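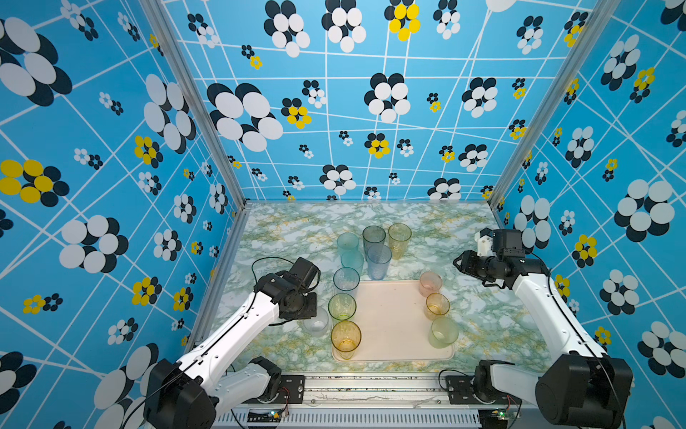

Cups on and beside the tray, marble-patterned tabletop.

Progress report, tableware handling task
Project: Bredonar. Prepared by Rozália Bednárik for Zuzana Vaněk.

Work in this period covered the tray task with translucent plastic cups in mixed tints. Cups are to stand upright, open end up, with gaps between neighbors.

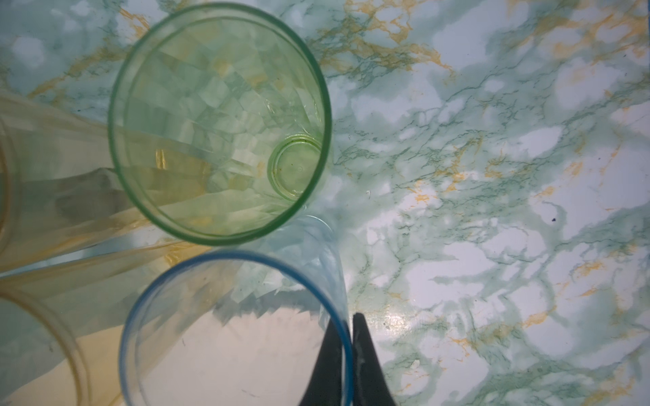 Spacing remains the main open item. Faceted walls and clear plastic let the green veining of the tabletop show through, and neighboring cups appear distorted through them from above. A plain gray surface will be tried next.
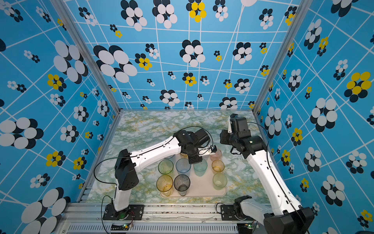

Sokol, 01/12/2022

Spending to date is $3,625, of which almost $900 went to cups and trays from Dernel. The remaining $1,967 is held for the replacement surface. No change to the budget is requested. Five layouts agreed in November are still to be written up.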